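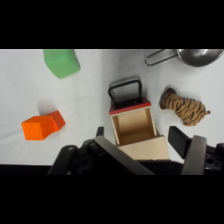
白色桌布上的浅绿色和橙色方块。

Unstead玩具图书馆9月起在Andodton设立新借还点，逾期费同步取消

【Andodton讯】Unstead玩具图书馆今日宣布，位于Andodton旧邮局一层的新借还点将于9月对外开放。这是Unstead在本地区设立的第13个借还点，也是首个在晚间提供服务的借还点。自开放当月起，所有借还点不再收取逾期费。

新借还点面向有学龄前及小学低年级儿童的家庭，也接受幼儿园、托育机构和课后班以单位名义办理借用。可借物品包括积木、拼图、桌面游戏、过家家用具、简单乐器和户外玩具。目前在架玩具共1,324套，每套配有编号袋和零件清单，归还时由工作人员当面核对。

在此之前，Andodton居民需乘车前往Zwahlen大街的借还点。该借还点只在白天营业，周末排队时间较长。去年冬天的读者问卷中，“离家太远”和“下班后已经关门”是Andodton家庭填写最多的两项意见，积木和大件户外玩具则是等候名单最长的两类。新借还点的选址和营业时间参考了问卷结果。Zwahlen大街借还点的服务照常，营业时间不变。

借用办法

家庭凭一张借用证可同时借出玩具，借期到后可在网上或电话续借，已有其他家庭预约的玩具不能续借。借用证在各借还点通用，异地归还不另收费。已持有借用证的家庭无需重新办理，原有借用记录会保留。

首次办证请携带监护人身份证件和近期住址证明，现场填写登记表，当天即可借用。机构办证需另外提交单位证明和一名联系人的电话。年费标准与去年相同，领取育儿补助的家庭免年费。

取消逾期费后，逾期未还的借用证将暂停借出功能，玩具归还后自动恢复。此前累积的逾期费一并注销，读者不必到柜台办理手续。遗失个别零件的，可登记后等待补配；整套遗失或严重损坏的，仍按登记价赔偿。

清洁与检查

所有归还的玩具在重新上架前都要经过清点、清洗和检查。硬质玩具以温水和中性清洁剂擦洗后晾干，布制玩具单独机洗，带电池的玩具拆下电池后擦拭。出现裂纹、掉漆或接缝松动的玩具一律下架。这项工作由Rekis洗涤服务站承接，双方的合作协议在今年春季续签。

家长如发现借回的玩具有破损，请停止使用，装回原袋，并在袋外标签上注明破损位置。标签可在柜台领取，也可自行用纸条代替。

场地与活动

旧邮局一层的改造已经完工。原营业柜台予以保留，改作借还台；柜台后方的分拣间改为清点室。临街一侧设有试玩区，儿童须由成人陪同入内。入口台阶旁加装了坡道，婴儿车可停放在门厅左侧。

开放首月，每周五下午安排一场积木主题活动，内容为自由搭建，不设比赛，不评奖。活动免费，需提前在借还台或网上登记，额满即止。学龄前儿童与小学生分时段入场，具体时段张贴在门厅公告板上。当天不借玩具的家庭也可以参加。

借还点同时接受玩具捐赠。可捐赠的玩具应当完整、洁净、没有尖锐破损。毛绒玩具、头盔、自行车和需要放入口中的婴儿用品不在接收范围内。今年上半年，各借还点收到居民捐赠的玩具超过300套，经检查合格的已编号入库，其中一部分将直接配送到Andodton。

开放时间

周二至周四上午9时至下午6时，周五延长至晚间，周六仅上午开放，周日和周一闭馆。公共假期的安排以门厅公告为准。还玩具可使用门外还物箱，带电池的玩具和大件户外玩具请在营业时间内到柜台归还。

关于Unstead玩具图书馆

Unstead玩具图书馆是一家非营利机构，为本地家庭和托育机构提供玩具借用服务。运营经费来自年费、地方拨款和居民捐款。机构每年编印一份玩具目录，可在任一借还点免费取阅。

媒体如需参观新借还点或索取玩具目录，请与Unstead玩具图书馆宣传办公室联系。开放前的参观需提前预约，试玩区开放后，拍摄儿童须征得监护人同意。

（完）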